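Foro Kekus > Salud mental > Ansiedad y día a día
Tema: Insomnio de las tres de la mañana, ¿os levantáis o aguantáis en la cama?

ojeras_premium escribió:
Llevo desde julio despertándome a las 3:40 con una puntualidad que ya quisiera Cercanías. No es una pesadilla ni un ruido. Abro los ojos y mi cabeza ya está reunida, con orden del día y todo: la hipoteca, una frase que dije en una cena de hace años, si el lunar de la espalda siempre estuvo ahí.
Mi médica de cabecera me ha dicho que si no me duermo en un rato me levante y haga algo aburrido con poca luz. Mi pareja opina que levantarse es rendirse. ¿Qué hacéis vosotros?

manta_y_sofa escribió:
Levantarse, siempre. Yo estuve meses aguantando en la cama por orgullo y lo único que conseguí fue cogerle manía al colchón, que además era un Grolska y me había costado un dineral. Ahora me voy al sillón con un libro de mi cuñado sobre fiscalidad agraria. Mano de santo.

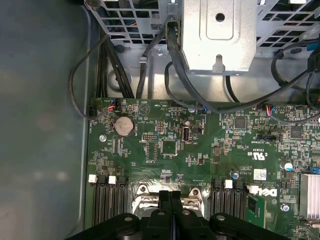
bis_a_bis escribió:
Discrepo un poco. A mí lo de levantarme me espabila, porque en cuanto pongo un pie en el pasillo me acuerdo de que hay lavadora por tender. Lo que me funciona es quedarme quieto y repasar mentalmente algo con muchas piezas y ninguna emoción. Por ejemplo, una placa base verde vista desde arriba con la caja abierta: me la recorro despacio, de una esquina a otra, y no suelo llegar al final. Con ovejas no puedo, me preocupo por ellas.

ojeras_premium escribió:
Lo de preocuparse por las ovejas me ha tocado de cerca.

Pillai escribió:
Buenas. Ojo con confundir distraerse con descansar. En mi caso el insomnio era la punta de una ansiedad generalizada bastante seria, y me pasé un año probando infusiones en vez de pedir cita. Me gasté una cantidad indecente en un antifaz con vibración de la marca Kadon. Vibraba, eso hay que reconocérselo.
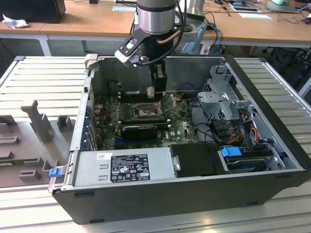

Cuando por fin fui a terapia, lo primero que me quitaron fue el reloj de la mesilla. Ni respiraciones ni nada: el reloj. Calcular cuánto me quedaba hasta el despertador era mi deporte nocturno y yo sin saberlo. Duermo mejor, no bien. Mejor.

manta_y_sofa escribió:
Lo del reloj lo firmo. Y el móvil fuera del cuarto, que es un reloj con malas noticias.

tila_doble escribió:
Perdonad, pero siempre salís con lo de pedir cita como si fuera pedir pizza. A mí me dieron 53 días de espera para una primera visita de 19 minutos. En la privada ni lo miro, con mi sueldo. Está muy bien recomendar terapia, pero habría que decir también quién la paga.

Pillai escribió:
Tienes razón y no te la discuto. Yo la pagué con los ahorros de un viaje.

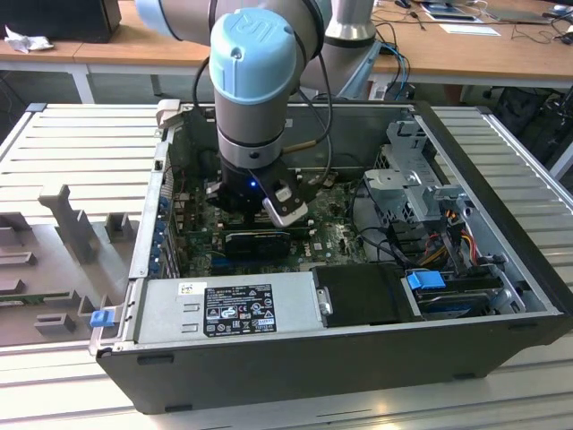 Lo que quería decir es que conviene ponerse en la cola cuanto antes, aunque la cola sea un insulto. Los días pasan igual. Y si la cosa se pone fea de verdad, no se espera a la cita: se va a urgencias o se llama al 024, que atiende a cualquier hora.

tila_doble escribió:
Eso ya me lo trago mejor. Sigo enfadada, pero con otra gente.

bis_a_bis escribió:
Para el que abrió el hilo: ¿café?

ojeras_premium escribió:
Cinco al día. Pero el último a las seis.

bis_a_bis escribió:
A las seis de la tarde, entiendo.

ojeras_premium escribió:
Vale, ya lo he oído al escribirlo. Resumo lo que voy a probar esta semana y os cuento:

1. Último café antes de comer. Mi oficina queda avisada.
2. Reloj al cajón y móvil cargando en la cocina.
3. Si a oscuras la reunión no se disuelve, sillón y lectura soporífera (se aceptan donaciones de fiscalidad agraria).

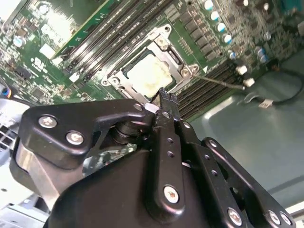
4. Pedir cita mañana a primera hora y apuntarme a la cola, con insulto incluido.

manta_y_sofa escribió:
El capítulo de los olivares es el más potente. No lo leas de día, que luego conduces.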